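Joshi Hall, Room 332: Cloud Chamber and Muon Counter, Pre-Session Inspection
Revised July. Checked and commented by Tormod Westerberg.

Complete all 14 items before any visitor or class enters the room. Mark each one OK, FAIL or N/A. A FAIL on items 1 through 6 cancels the session. A FAIL on any later item can be fixed and rechecked the same day.

Ventilation and dry ice

1. Room exhaust fan running, airflow felt at the grille.
Status: OK
Comment: Fan is louder than last term. Work order placed for the bearing.

2. Carbon dioxide alarm powered, test button sounds.
Status: OK
Comment: Battery replaced.

3. Dry ice stored in the vented foam chest, lid resting and not latched.
Status: FAIL, corrected
Comment: The latch was closed on arrival. A sealed chest of dry ice will build pressure. Latch has been taken off the chest.

4. Insulated gloves present, two pairs, no splits at the fingertips.
Status: OK
Comment: Left glove of the older pair is stiff but intact.

Alcohol

5. Isopropyl alcohol in the labeled squeeze bottle only. Main supply locked in the flammables cabinet.
Status: OK
Comment: Label is fading. Rewrite it.

6. No open flame, hot plate or heat gun on the chamber bench.
Status: OK
Comment: Soldering station is on the far bench and was unplugged.

Chamber

7. Kendance chamber: felt strip seated in its channel, cold plate flat, gasket free of cracks.
Status: OK
Comment: Gasket has taken a set at one corner. Still seals. Tracks appeared within 30 minutes of loading the ice, which is slower than I would like. Check that the plate sits in full contact with the ice.

8. Clearing field supply current-limited, leads insulated at both ends.
Status: OK
Comment: None.
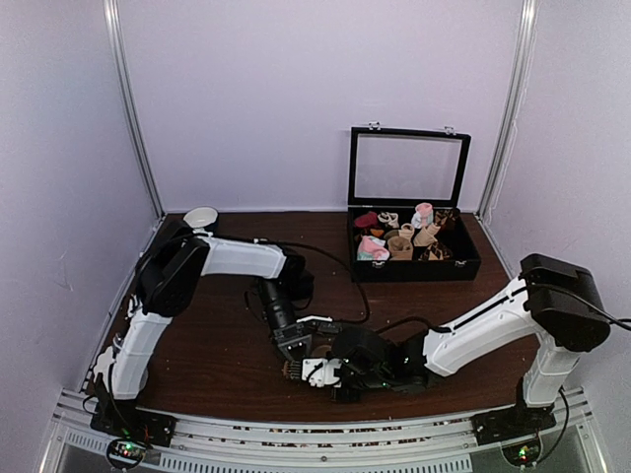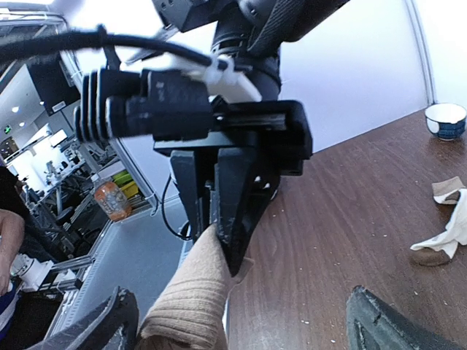

9. Work surfaces and vent slots clean.
Status: FAIL, corrected
Comment: The chamber bench had foam chips and dust along its back edge, and the intake slots on the Platov high voltage supply were partly blocked. Dust in the chamber gives false condensation points and hides short alpha tracks. Grade this item strictly: small brown crumbs like those on the slotted front rail in the first picture would be a FAIL. Vacuum first, then wipe. Do not use compressed air near the open chamber. Keep loose fabric off the bench once the lid is off, as lint goes straight to the felt.

Muon counter

10. Stikden scintillator paddles wrapped, no light leaks.
Status: OK
Comment: Rate on paddle 2 did not change when the room lights were switched off. Paddle 4 has a lifted tape seam. Retaped before power-up.

11. High voltage cables: connectors fully seated, no kinks, no exposed braid.
Status: OK
Comment: Spare cable has a bent center pin. Discard it.

12. Platov supply at zero before switching on, ramped slowly, trip limit set.
Status: OK
Comment: Trip limit was set too high for these tubes. Reset to the value on the front card.

Source and exit

13. Thoriated rod in its box, box signed out in the source log.
Status: OK
Comment: Two sign-ins in the log have no initials. All entries need initials, including short loans inside the building.

14. Aisle and door clear, spill kit and extinguisher in place.
Status: OK
Comment: Extinguisher tag is current. Stools were moved back from the door.

Open actions
Fan bearing: facilities.
Squeeze bottle label: T.W.
Order one gasket and one high voltage cable: T.W.
Repeat the contact check on item 7 before the next session and write the time to first track on this sheet.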